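How to sort and box up a bracelet collection

By Jummai Olaniyan

Bracelets are easy to collect and hard to store. They get dropped in a dish by the door or hung three deep on a hook, and when you finally want one it comes up with four others attached. I had 73 of them when I did my first proper sort, counting a few from my aunt, and the whole job took most of a Saturday. It goes faster once you have a system.

You don't need special storage. An open cardboard box with a lid flap will do for the sorting stage, and a decent one will do for keeping them as well.

What you'll need

A cardboard box, white or pale inside if you have one, so small beads show up against it
Small zip bags or fabric pouches
A soft, dry cloth
A shallow dish for loose beads
Paper tags and a pencil
Small scissors

Step 1: Pick a place to work

Use a surface with some give in it, such as a bed or a folded blanket on a table. A glass bead dropped on tile can chip, and a round one will roll under the fridge. If you work on the bed, smooth the covers flat first and keep the box within easy reach.

Step 2: Sort by what holds it together

Most people sort by colour. I sort by stringing, as that decides how a piece should be stored and how long it will last. My groups are elastic, knotted or braided cord, thread and wire. Anything with a metal clasp goes in with the wire pieces unless the clasp is heavy, in which case it gets its own bag.

Pick up each piece on its own and look at the stringing between the beads. On elastic you are looking for a stretch that has gone thin or cloudy. On cord, check the knots and any tails hanging below them. Put each one down in its group before you pick up the next.

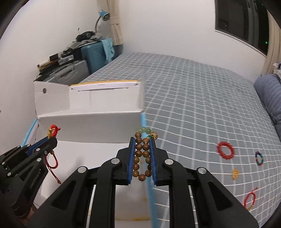

Can wooden beads and stone beads go in the same bag?

They can, but it's better to keep them apart. Stone and glass are harder than wood and will mark it over time, particularly if the bag gets moved around a lot. If a single bracelet mixes the two, give it a bag to itself and lay it flat.

Step 3: Clean before you store

Wipe every piece with the dry cloth. Skin oil and hand cream build up around the bead holes and attract dust. For wood, stay with the dry cloth and don't soak it. Glass can take a slightly damp cloth, as long as you dry it straight after. Braided cord that has gone grey can be dabbed with a little mild soap, but test the end of a tail first because red dye in particular can run.

Leave anything that has been damp out overnight. My friend Kiran Semwal bagged a cord bracelet an hour after washing it in August and it smelled of mildew when she next opened the bag.

Step 4: Set aside the repairs

Anything with a frayed cord, a loose knot or a gap where the string shows more than it should goes into a separate bag marked REPAIR. Don't stop to fix things now or you won't finish the sort. If a strand has already broken, tip the beads into the dish, then bag them with whatever is left of the original string so you can match the thickness later.

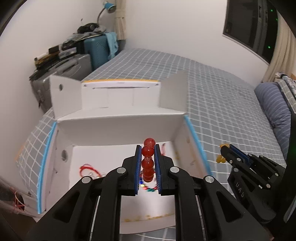
Short strings are the ones most likely to be left over at the end. Some are sections from a longer piece, and some are spare beads strung together to keep them from getting lost. Tie off both ends before you bag them. A plain overhand knot is enough if the bead holes are small. For larger holes, tie a scrap bead on as a stopper.

Step 5: Tag and bag

Write the tag in pencil, as ink can transfer to pale beads. I put the stringing type and the month I last restrung it. Use one bag per bracelet for anything knotted, and up to two to a bag for plain elastic ones. Press the air out gently and don't fold the cord back on itself.

Step 6: Pack the box

Heavy pieces go on the bottom in a single layer. Lay a sheet of plain tissue over them, then add the lighter cord and thread ones. I keep no more than 28 bags to a box, which leaves room to flick through them without emptying it. If your box has cut-outs in the sides, check that your smallest bags can't slip out through them.

Close the lid without forcing it. If it won't sit down, start a second box.

Step 7: Check once a year

Every 12 months, open the box and stretch each elastic piece very slightly. Any that feel slack or sticky should be restrung before they're worn again. Put the tissue back when you're done, and move anything you've fixed out of the REPAIR bag and into its proper group.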